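Reading Across Three Shores: Translation and Film in the Hanard Stories
Project report by Bello Amadi
11 September 2018

Why I picked this

I first read the Hanard stories in a secondhand paperback with half the pages loose, and I loved them right away! They are short, funny village tales, and they have been translated into English 2 times, first by Qaisi and later by Drivo. There is also a silent film version, Ulik, which my library had on an old disc.

What I did

I spent most of July reading both translations side by side and marking every place where they part ways (I went through a whole box of pencils). By the end I had more than 500 notes. 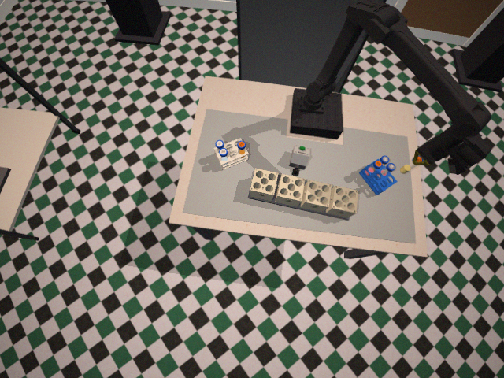 Most of them were about how people speak to each other. Qaisi keeps the old family titles, so an aunt is always "elder aunt of the lower house." Drivo just writes "Auntie." I expected to like the first one better, but Drivo's dialogue is so quick and lively that I kept reading it out loud.

The film has no dialogue at all, only title cards, and the aunt gets her rank from where she sits at meals. I watched the supper sequence 7 times and kept finding new glances between the cousins. 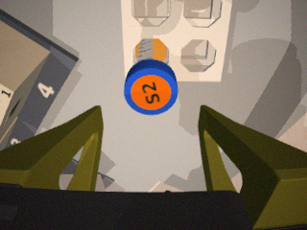 What I would do next

I'd love to learn enough of the original language to check the jokes. The wedding chapter is the one I'm most curious about, as the two English endings don't match.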